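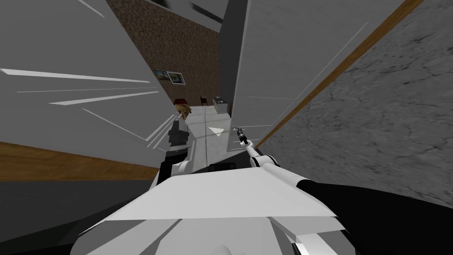
Testing your tap water at home

If your house was built before 1986, check the water for lead at least once. Home kits are fine for a first look, but a certified lab gives you a number you can act on.

Take the first sample in the morning, before anyone runs a tap or flushes. Use the cold kitchen faucet and fill the lab's bottle to the line. Let the water run for 2 minutes, then fill the second bottle. A high first sample and a low second one usually points to the faucet or the pipes near it.
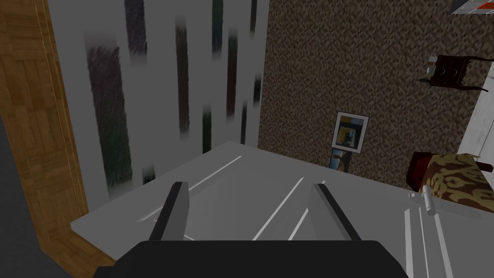 Label both bottles right away and write down the time. Don't take the aerator off first - you want the water you normally drink. Clean it afterward, and do it again in January if you only get to it once a year.

Boiling does not remove lead. Use cold water for cooking and baby formula.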